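Chapter 4
Item Records and Product Attributes

Key terms: item record, attribute, variant, parent item, controlled vocabulary, free-text field

4.1 The item record

A retailer buys, stores, prices and sells items. Each of those activities depends on an item record, the set of data that identifies one sellable unit and separates it from every other. Chapter 3 treated the purchase order as a list of quantities and costs. In this chapter the lines of that order are examined one at a time.

An item record has two parts. The first is the identifier, a code that carries no meaning and never changes during the life of the item. The second is a group of attributes such as color, material, size and closure type. Attributes are read by people and by software, and most errors in a catalog begin with them. Lim and Mughal use the term "attribute drift" for the slow change in how staff describe the same kind of product – a problem taken up in Section 4.5.
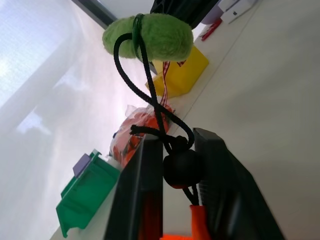 Attributes should be recorded at the level at which a customer chooses. A shopper looking for a replacement fastening for a jacket hood may care about the cord, the stopper, or both. A thin black braided cord running through a round black stopper can be entered as one item with two components or as two items sold together, and the choice affects search results, stock counts and returns. If the stopper is also sold alone, the second method is preferred. The record for the cord should then state its construction (braided), its color and its thickness in separate fields. A single description line holding all three can't be filtered.

4.2 Variants and parent items

Items that differ in only one or two attributes are usually grouped under a parent item. The parent holds what the variants share, and each variant holds what sets it apart. The parent is never sold and has no stock of its own.

Consider Jestar, a regional seller of household textiles and small accessories. Its catalog held more than 1,000 item records when it began to group them. Of these, 400 were cloths and towels, and 311 of the 400 differed from another record by color alone. Grouping left the number of sellable units unchanged. It shortened the product list that customers saw and allowed buyers to edit a shared description once. 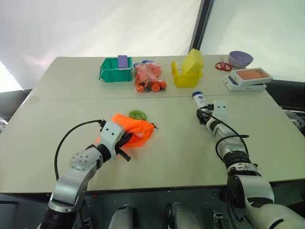
Figure 4.2 Bright orange cloth and a small lime-green ring-shaped object on a light gray tabletop.

Color requires particular care. Supplier names for colors are chosen for marketing and are rarely consistent between suppliers. The usual practice is to keep two fields: the supplier's color name as free text, and a base color drawn from a controlled vocabulary. Search filters use the second field only. Where an item has no dominant color, the value "multicolor" is entered and the individual colors are listed in a repeating field.

4.3 Required and optional attributes

An attribute is required if an item can't be priced, stored or found without it. All others are optional. The distinction is set by product category, so that closure type may be required for bags and absent for towels.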